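Trustmont open day, quick notes before I forget it all

Got there at half past eight, gates already open, queue back to the parking lot. Sat 11 December, freezing, breath everywhere. Coffee van at the entrance, thank god.

Trustmont run cars in the regional single-seater series, plus one older chassis they rent out for test days. Small outfit. Two bays, a truck, a composites room at the back you can look into but not enter. Mylene Cruzado did our tour, she's on the data side. Fast talker. I got maybe half of it down.

Bay one: last season's car, floor off, gearbox out on a stand. Smaller than you'd think. We were let right up to it, no rope. Kid next to me asked if it still had the dent from September and yes, it does, left sidepod, they never bothered to fix it. Mylene said the race was gone by turn 3 anyway so why spend the money.

Bay two was pit stop practice. Visitors in groups, wheel gun, one corner each. My group managed it in 25 seconds, which got a polite clap. Wheel gun is heavy!! Kicks more than I expected. Gerardo Abella, chief mechanic, showed us after and I missed it because I was looking at my gloves.

Simulator next. 40 minute wait for 2 laps, worth it. Spun at the hairpin both times. Brake pedal is like standing on a wall.

Lunch was chili out of paper bowls, standing up. Talked to a guy who'd driven up overnight and was going strait home after.

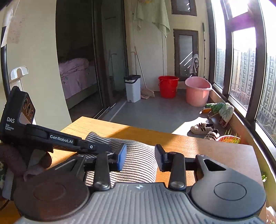 Afternoon talk was the one most people came for, next year's drivers. Mandla Radebe stays. Second seat still open. Keerthana Nadar tested well by all acounts and the room clearly wanted her, but the team boss, Maribeth Tagle, wouldn't bite. "After the holidays" was all we got, three times, to three different people. Somebody asked about Foltance coming back as sponsor. Long pause. Next question.

My guess, it's Nadar, and they're waiting on money. Only a guess.

Gift shop: caps, last year's shirts marked down, no small sizes. Bought a cap.

Out by four, already getting dark. Next open day is in the spring, sign up early, the sim slots go first.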